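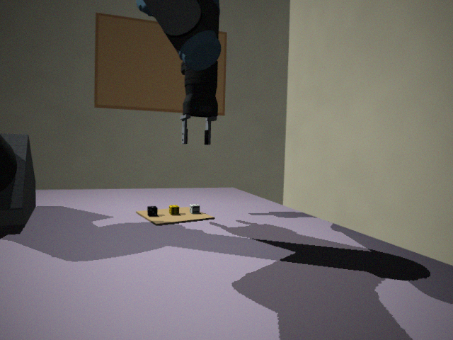 Three dice on a small board

About us

Clurkum is a board game club and shop in Kurham, run by Viola Negri and Lụa Lương. We opened in January with two tables and a shelf of second-hand games. The lending library now holds 1,226 titles, and members can take home two at a time.

We also sell new games, spare counters and card sleeves. If a piece is missing from something you own, ask at the desk - we keep drawers of odd parts and most cost very little.

Beginners' evenings are open to non-members. The room seats 102, and there is step-free access from the car park.

Search this site Go
Last updated September 17, 2024
Contact | © Clurkum | Back to top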